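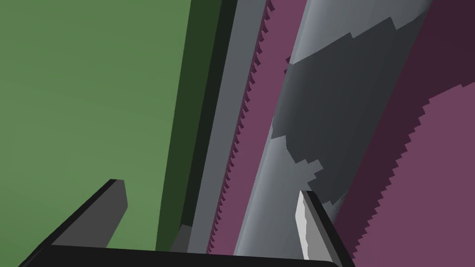 Salamatu Nyarko asked me last week how a robot can learn to pick something up if it doesn't have a brain, and whether somebody just types "grab the tube" and hopes for the best. Good question, Salamatu! I wish typing worked. It would save me a lot of time.

Print this page | E-mail this page

What I do all day is show the robot. Over and over and over. My job at Mancombe is a bit like teaching a little cousin to tie a shoe - you can talk about loops and bunny ears forever, but sooner or later you take the laces and do it in front of them.

There are two ways to show a robot a job. The first is by hand. You hold the real robot arm and push it gently where you want it to go, and it remembers the path. The second is by remote control, and that's the one I use most. I sit at my desk with a controller, and when I squeeze, the robot's two fingers squeeze. When I tilt my wrist, the gripper tilts. It feels very strange the first day. I kept leaning sideways in my chair, like people do in racing games!

A lot of my practice happens inside a computer world called a simulation. The tubes in there aren't real and neither is the robot, so if I bump into something, no one has to sweep up. The view I get is from down by the gripper, looking out past its fingers.
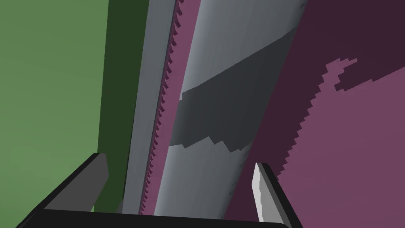
The two gripper fingers, with the big gray cylinder between them.

Try this at home. Close one eye, hold up your thumb and pointer finger, and pick up a marker without hurrying. Hard to tell how far away it is, right? I look for clues like shadows, and how much of the marker (or the tube) my fingers are hiding.

Each time I do the job from start to finish, the computer saves it. We call that one a demonstration, or a "demo" for short. For our last job I made 83 demos, and Leandro Villalba made 79 and has not stopped mentioning that his were neater. The computer studies all of them and looks for what they have in common. Then it has a go by itself.

Its first tries can be pretty silly. One time it closed its fingers on nothing at all and carried the nothing very carefully across the table. So we made more demos, slower ones, and let it try again.

If you have a robot question, ask a grown-up to help you send it in. I'm answering more of them in February.

Contact us | Copyright Mancombe | Back to top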